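3.2 Live recordings and the studio versions they follow

The second part of the study looks at how a live album changes the way listeners treat a song they already know from a studio release. We worked with the catalog of Batari, a four-piece guitar band whose only live record, Porau, was taped at a single club show in October and issued by the small label Skukov. The band had put out two studio albums before it. Every song on Porau except the closing instrumental appears on one of them, so most tracks have a direct studio partner.

We chose one band for this part on purpose. Comparing across bands brings in differences in audience size, label support and touring that are hard to remove later. With one band, the singer, the songs and most of the gear stay the same, and the main things that vary are the room, the crowd and the playing.

Play counts came from the label, which gave us the logs from its own download and streaming page. We did not use counts from the larger services, as they would not release them at the level of single listeners. The logs cover 2,745 listeners who played at least one track from the live album and one from either studio album. Each listener was followed for 21 weeks from the first live play. Listeners who came back after a long gap were kept in the sample.

For each pair of tracks we noted tempo, length, key and the amount of crowd noise before the first vocal line. Tempo was tapped by hand by both authors and the two readings were averaged. Where the readings were far apart, usually on slow songs with loose drumming, we listened together and settled on a value. Length was taken from the start of the music to the last held note, leaving out applause and talk. This matters for Porau, where the singer speaks over the opening of several songs and the track breaks fall in odd places.

The live versions are mostly faster. The exception is "Xu," the longest song in the set, which the band slows down and extends with a second guitar section that has no match on the studio recording. It was also the track that listeners returned to most often. Shorter songs played close to the studio arrangement drew a first play and then very few repeats. Many of those listeners went back to the studio version in the same session.

We had expected crowd noise to put people off, and tracks with long stretches of applause at the front were skipped more often in the first week. After that the difference was small. One possible reading is that listeners who disliked the noise had stopped playing the album by then, which the logs alone cannot confirm. A second possibility is that people learned where the music began and moved to that point. The page does record seeking within a track, but the entries were incomplete and we left them out.
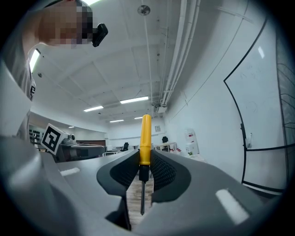 Figure 2. Screwdriver with a yellow handle, held between two gripper fingers.

A further limit concerns the mix. Porau was mixed by the same engineer as the second studio album, and the guitars sit at a similar level on both. The first album is much drier and the vocals are lower. Pairs drawn from the first album therefore differ in sound as well as in performance, and we report them separately in the next section. Readers should also keep in mind that people who use a label's own page are likely to be committed fans. Casual listeners may treat a live album in a different way, and our data say little about them.

Comments (3)

Mingxuan Fang
Did you look at whether people played the live album in order? I almost never play single tracks from a concert recording, so repeat counts for one song would miss me completely.

oldvanfan
The slow version of Xu is the best thing they have done. Glad to see it in the numbers. The applause at the start of side two goes on far too long though.

Weidong Cheng
Useful section. I would like to see the tempo values for each pair in an appendix, with both hand readings before averaging. Also, please say which studio album each song came from.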